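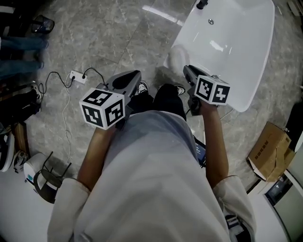

Sobre nós

Oi! Se você chegou até aqui, deve querer saber como a gente trabalha na Hatine, então vou direto ao que me anima: regra boa de coleta. Começamos em setembro, numa sala emprestada, gravando tarefas domésticas para ensinar braços robóticos, e a primeira folha de normas cabia num guardanapo (mesmo!). Hoje o nosso manual, o Flarker, tem 63 itens, e eu ainda discuto metade deles no almoço. Um dos mais lidos trata dos marcadores: cada garra de mão leva o seu cubo branco com os quadrados pretos, e antes de gravar a gente confere se as faces estão limpas e bem presas. Outro fala de cabo no chão, assunto em que sou chata assumida. Extensão e fio ficam fora do caminho de quem anda com as duas mãos ocupadas, e ponto.

O Flarker nasceu de um projeto chamado Skisance, que rendeu 2.523 gravações e muita briga boa sobre o que merecia ser descartado. Dali veio a pausa obrigatória de 15 minutos, que todo mundo achava exagero até sentir o peso no punho.

Também damos oficina para escolas e empresas pequenas, com turma reduzida e tempo de sobra para pergunta. Quem quiser uma cópia do manual é só pedir pelo formulário, mandamos sem custo. A próxima revisão sai na sex., 17 de julho, e sugestão de item novo é muito bem-vinda!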